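Ahonen 759 front loader, review after nine months

Quick one as I keep getting asked in the building group and I'm tired of typing the same thing. Bought it in July, used it nearly every day since. Two adults, one small child who paints, one husband who runs. So it gets a beating.

Paid 4,000 yuan from the Zorken shop by the metro, plus 244 to have the old one carried down and the new one put in. Lift was out that week. Worth every bit of the 244.

Short version: washes well, spins hard, door seal is a faff, beeper is far too loud. Would buy again. Probably.

Getting it in

Two men, twenty minutes, one adaptor they had to go back to the van for. Transit bolts come out the back. Make sure they do take them out and make sure they give them to you, ours went off in somebody's pocket and I had to ring up. If you ever move flat you need them.

Feet are adjustable, you want a spanner and somebody to lean on the top while you turn. Our floor slopes towards the drain a bit so it took a few goes. First spin it walked. Not far, a hand's width, but it sounded like a lorry. Levelled it again properly with the spirit level app on my phone and it hasn't moved since. Don't skip this. Knut Bauerfeind downstairs has the same model and skipped it, and his went on like that for a month before he let me have a look.

Hoses are on the short side. If your tap is more than a metre or so from the machine buy a longer inlet hose the same day, it's cheap.

The washing

Good. Really good on cotton. Towels come out soft without any softner, school stuff comes out clean, grass stains go on a 40 if you rub a bit of soap in first. Poster paint goes. Biro doesn't, but biro never does.

Programmes I use: Daily, Quick, Towels. Programmes I have never used: all the others. There's one with a picture of a feather on it, duvets I suppose, tried it once and it took so long I forgot it was on.

Daily is an hour and a bit. The display lies. It'll say 12 minutes, you go and make a cup of tea, come back, still 12 minutes. It's weighing up whether the load is balanced, I think. With one heavy thing in there (bath mat, wet hoodie) it sulks, turns it over, tries again, turns it over again. Chuck a couple of towels in with the heavy thing and it gets on with it.

Quick is fine for running kit and things worn once. Not for anything with actual dirt.

Rinsing could be better. Black clothes get a powdery streak if you're heavy handed. Use less powder than the box says, or press the extra rinse. I went over to liquid and the problem more or less stopped.

Small loads

This is what I wanted to write about really as it's how we use it most. Half a dozen little T-shirts, a few pairs of socks, in, Quick, done. Some machines hate that. The old one used to fling everything into a lump on one side and bang. This one mostly copes. Mostly. Single pair of jeans, no. Handful of kids' clothes, yes.

Only thing, small stuff tends to end up down at the front by the seal. Not the machine's fault, they all do it, but get into the habit of a good feel round before you shut the door. I've lost a sock in there for two washes running. 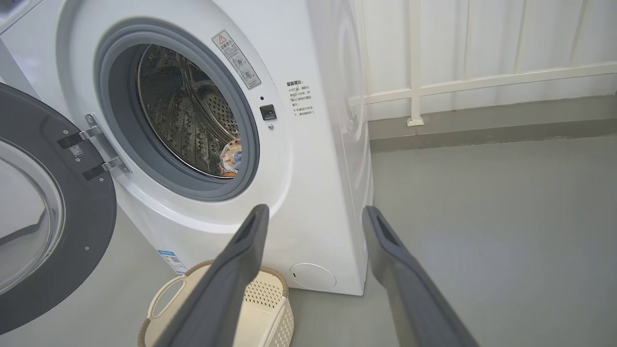

Door open, small mixed load low down in the drum. Warning sticker and notices on the front, to the right of the opening.

Door

Swings right out to the left, hinged on the left. Check your corner before you buy!! If there's a wall or a cupboard tight on that side you will be cross every single day. We had to shift a shelf.

Once it's open it stays open and out of the way, so you can get a basket right up to the front. Metal hinge, feels solid, no sag so far and it has had a three year old hanging off it more than once. The glass sticks in like a bowl, so things slide off it back into the drum when you close up. Does get smeary. Wipe it when you do the seal.

Catch needs a firm push. You get a click. No click and it'll sit there flashing at you and you'll stand there pressing start like an idiot. The slot for it is on the right, keep it clear of fluff, I go over it with a dry cloth now and then.

Takes a while to let go at the end too. Cycle finishes, beeps (more on that below), and then you wait a minute or two before the door will release. There's a notice about that printed on the front, wait before opening and don't force it while it's running. Fair enough. Tell your guests. My brother in law Benedikt didn't wait and heaved at it and I heard something creak. Still works, no thanks to him.

No way of adding a forgotten sock once it's started, or not that I've found. Pause, wait, sometimes it'll open, sometimes there's too much water in it and it won't. Depends how quick you are.

Drum

Stainless steel, lots of little holes, raised ribs pressed into it. No snags on anything so far, and I put tights in there without a bag as I can't be bothered. Big enough for a double duvet cover, two pillowcases and a sheet. Wouldn't push it past that. King size duvet itself, forget it, take it to the launderette.

Run an empty hot wash once a month. I do it with a scoop of soda crystals. Smell was starting to creep in by autumn, did that twice, gone.

The seal

My main moan. Wide grey rubber ring, deep fold in it, and water sits in the fold. Every time. Leave it and you get black spots, and once you have black spots you've got them for good. So:

Wipe round inside the fold after the last wash of the day. Old flannel, takes seconds.
Leave the door open. All day if you can, overnight at least.
Pull the bottom of the fold down and look. Hair, coins, a Lego head, half a tissue.

That last one's important. Tissue in a pocket plus that fold equals papier mache. I check every pocket now. Wiebke Schmieder on the fourth floor swears by white vinegar on the rubber, the man at Zorken told me not to as it dries it out. No idea who's right. I use washing up liquid and water.

Noise

Wash: quiet, a slosh. Could sit next to it and talk.
Spin: loud for a few minutes, then a high whine at full speed. We drop it to the next speed down in the evening and it's much better, clothes a bit damper, no matter.
Beep: horrendous. Plays a tune. A long one. You can turn it off by holding down two buttons (the temperature one and the one next to it on ours) until it chirps. Took me until about October to find that out, it's in the manual but in the back with the error codes.

Drawer and filter

Drawer has three bits, ordinary. Comes right out for cleaning, press the tab and pull. Gets gunk along the top where the water comes in, so do that with an old toothbrush.

Filter is behind a flap at the bottom. Put a tray under it. And a towel. And another towel. I didn't and the hall had to be mopped. There's a little drain tube meant to let the water out first but it's stiff and stubby and dribbles everywhere. Two stars for the filter design, if that.

Instructions

Manual's all in Chinese and so are the notices on the machine. Fine for us, I can read enough and the phone does the rest. Stickers are on there very firmly, I tried a corner with my nail and gave up. If you don't read any, do what I did for my mother when she stayed, masking tape over the programmes with the three she needed written on in biro.

Things that have gone wrong

One error code in month two, turned out to be a kinked drain hose behind the machine. My fault, pushed it back too far.
Drawer stuck once. Powder had set like concrete.
Nothing else. No leaks, no repair calls.

Compared with

We had a cheap Porkport before this one, a top loader, and I don't miss it. Faster, yes, but it tangled everything into a rope and it was rough on collars. I did look at the bigger Ahonen too, another 496 on the price and it sticks out further at the front. Didn't fit under our worktop lip. If you've the room and a bigger family, look at that one first.

Who it's for

Flats, couples, one or two kids, somebody who'll remember to wipe the seal. If you know you won't wipe the seal, don't bother with any front loader, never mind this one.

Scores, since people like them

Cleaning 9
Rinsing 6
Spin 8
Noise 6 (8 with the tune off)
Door 7
Seal 5
Filter 4
Overall 8 out of 10

Edit: someone asked about the dryer function. There isn't one, it's a washer only. Clothes horse on the balcony, same as everybody else. Someone else asked whether the child lock stops the door opening, I think it only locks the buttons, will check tonight and put it in the comments.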